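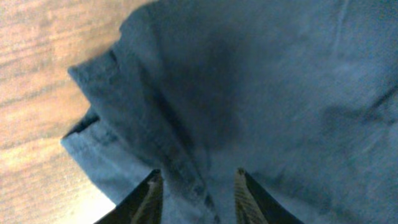 Wrist cam view, fingers open over the blue-gray cloth.

Budgeting for a second gripper arm -- what am I forgetting?

Posted by Negin Jafarzadeh

Hi all! I run a small alterations and linen place and we have one arm set up on a table for cloth handling. I want to add a second one in June and my business partner wants a real number from me before she says yes. I have a quote for the arm itself from Varley, so that part is easy. What I can't pin down is everything else: spare fingers, pads, cables, a mount, lighting. We mostly handle soft stuff, brushed cotton and the like, and it never lies the way you'd want it to. I was going to put down 300 dollars for extras and call it done. Is that crazy? Also, do I pay more for the finer grooved pads or stay with whatever comes in the box?

Omid Zarei

300 is low but it's not crazy if you already own the table. My first year I put aside 200 for pads and spares and ran through it way before I was ready. The pads are what get you. Ridged ones like yours are great on soft cloth, but lint packs into the grooves and you end up swapping them more often than you planned (I brush mine out with an old toothbrush at closing time, which helps a lot). I'd buy 2 full sets of fingers with the arm, same order, so you only pay shipping once. Get the supplier to write down the part number for the pads too, so you don't end up guessing later like I did.

The other thing I'd put money on is light. You've got a bright washed-out patch on the wood in the lower left there and then the folds in the cloth go pretty dark. If your software is picking a spot to pinch from that camera, uneven light is going to cost you grabs. Two cheap diffused lamps and a dull gray mat over the wood grain did more for me than the camera upgrade I'd been saving for. I'd hold off on any camera upgrade until you've tried that.

For the finer pads, ask for one sample pair first. Mine were nice on thin shirting and I couldn't tell any difference on fleece.

Þröstur Bergmann

Get Aitken mounts. Cheaper.

Mojtaba Amini

I'd go at it from the other end. Write down what a day of downtime costs you, then decide which spares have to be on the shelf and which ones you can wait for. When we planned ours at Hudance we had a spreadsheet with 73 lines on it, and most of those were things we could get in town the same afternoon -- screws, zip ties, tape. The ones that hurt were the wrist cable and the power supply, so those two went in the first order and the rest waited.

Also check whether both arms can run off the same controller license. Our seller charged per arm and it was in the small print on the second page. And your partner will probably ask about training time, so put some hours in for that. I left it out and had to go back and ask for more money, which was not a fun meeting!

Negin Jafarzadeh

Thank you both, this is great. I hadn't thought about the license at all, emailing Varley tonight. Omid, do you remember what size mat you bought?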